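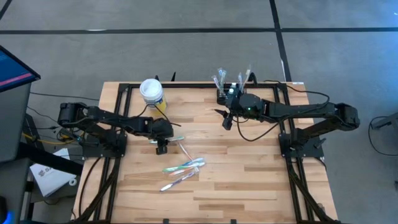 Back in the fall I promised a proper update on the two-arm bench, and November has been kind to us, so settle in!

The toothbrush job is finally at the point where I look forward to it. The idea is simple: loose brushes lie any which way on the butcher block, and the arms have to pick them up and stand them in the holder at the far edge. I picked toothbrushes mostly for the shape – skinny, light, and they love to roll on top of each other. One brush on its own is easy going. A pile is a different animal, and I've spent more evenings than I'd like on the bit where two handles cross.

The biggest help so far came from Imelda Tagle, who looked at my grip settings and asked why I was closing the fingers so fast. Good question! I slowed the last 10 millimeters right down and the brushes stopped squirting out sideways (mostly). Our best run was 26 clean picks in a row, at two in the morning, with only me there to cheer.

Nestor Agbayani and I also tightened every bolt on the rails after one side started to creep. It took 60 minutes and a lot of muttering, and the elbows still swing wider than I planned for, so please walk around the bench when it's powered up. The tape on the floor is a good line to stay behind.

Next I want to try handing a brush from one arm to the other in mid-air, which Vusumuzi Du Plessis says I'll regret. Could be! I also need to tidy my cables, and if anyone has a bag of decent clips or some braided sleeve going spare, leave it on my shelf or drop me a line. I'm in most evenings after 7.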